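## Snack packaging project — what we found out about labels

So my half of the project was the labels, and I went in thinking it would be the boring half. It wasn't! We collected bags from the Hirnance store and from the vending machine by the gym, and I read every single panel (my eyes hurt by the end of April).

The first thing I learned is how much work the calorie number does. People look at that one, then maybe the price, and then the bag is open. Serving size is where it gets sneaky — our biggest bag came to 1,586 calories if you ate the whole thing, and the number on the label looked perfectly harmless because it was for one little handful.
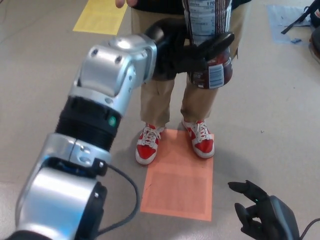
Laurinda Sampaio thought I was being too hard on the 170-calorie kind, and that a number like that is fine as long as the bag tells you how many servings are inside. Fair point, and I changed my scoring because of it. A bag now loses points only if you have to hunt for the servings line.

With the new scoring, Vuvia chips went up to 765 points out of 800 and the Flodham trail mix stayed dead last. Its servings line was tucked under the fold at the seam — I only found it after I'd flattened the bag with a ruler.

Next time I'd weigh out 100 grams of everything first and compare from there. I'd also start with fewer bags, and eat lunch before the reading part.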